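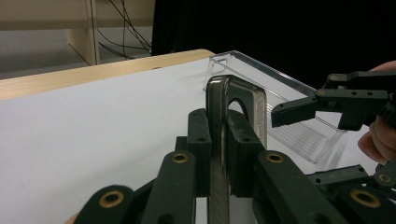 # Wanness Allotments: questions we get asked

Last tidied up 2/16/24. If your question isn't covered, write to Iolanda Furtado at the site hut. She answers post on wet days.

## Joining and waiting

**How long is the waiting list?**

Long. There are 300 plots and people tend to leave them only by moving abroad or dying, and one man who moved abroad still comes back for his rhubarb. You can ask for your place on the list whenever you like. Asking weekly won't move you up it.

**Can I have a half plot?**

Yes, and if you have never grown anything before, please do. A full plot looks modest in January, when everything on it is dead. By midsummer it is a second job.

**Can I choose which plot I get?**

You can turn down 2 offers and keep your place. Turn down a third and you go back to the bottom. The plots by the railway get more sun and more noise. The plots by the brook get slugs of a size we prefer not to discuss with newcomers.

**Do I have to live locally?**

You have to live within the parish when you join. We don't check after that, although your beans will give you away if you've gone too far to water them.

## Sheds, ponds and other building works

**May I put up a shed?**

One shed, no bigger than the plan pinned up in the hut. The plan is old and somebody has stood a mug on the measurements, so ask Iolanda before you buy anything. Summer houses are sheds with ideas and the same limits apply.

**May I dig a pond?**

A small one, fenced, and away from the path. Frogs will arrive without being invited. Please don't bring frogspawn in from elsewhere.

**Is there water on site?**

There are 12 taps and a dipping trough at the end of each row. The taps go off from the first hard frost until we are sure it was the last one, and we have been wrong about this before. Hoses are for filling butts. Leaving one running on your marrows while you go home for lunch is how you get to know your neighbours.

## Growing things

**What may I grow?**

Most things you can eat and a fair few you can't. Fruit trees must be on dwarfing roots. Bamboo is banned, and so is mint in open ground. Mint in a pot is fine, until it has a look over the side.

**Somebody gave me a Cotska squash. What do I do with it?**

Give it room. The Cotska is a local climber, raised on this site, and it will go over a fence, along the next plot and up whoever is standing there. Pick them small. The big ones keep all winter, chiefly because no one wants to eat them.

**When is the seed swap?**

Late January, in the hut. Hélène Landry runs it and brings her Pelletier peas, which go in the first few minutes. Everyone else brings courgette seed. Label your packets with the name and the year, as "beans, good" tells us very little.

**May I use weedkiller?**

Only on your own plot and only on a still day. We'd sooner you used a fork. So would the bees on the top field.

## Getting on with each other

**Are bonfires allowed?**

After dusk, from November to the end of February, dry stuff only. The houses on Kikia Lane hang their washing out in all seasons and have our phone number.

**Can I bring my dog?**

On a lead, yes. Hens are allowed too, off the lead, but no cockerels. We did once allow a cockerel.

**My plot is 470 paces from the gate. May I drive down?**

To unload manure, yes, at walking speed, and then back to the car park. You may find the manure lads will tip it nearer to you if you're there when they come. They come early.

**I've had a letter about weeds. Am I being thrown out?**

Not yet. The first letter is a nudge and the second one is a shorter nudge with a date in it. If you've been ill or had a baby, tell us and we'll strim the thing for you.

**What happens to my plot if I give it up?**

Hand your key back at the hut and take your tools home. Anything left in the ground goes to the next tenant, and that includes the horseradish, which they will never be rid of either.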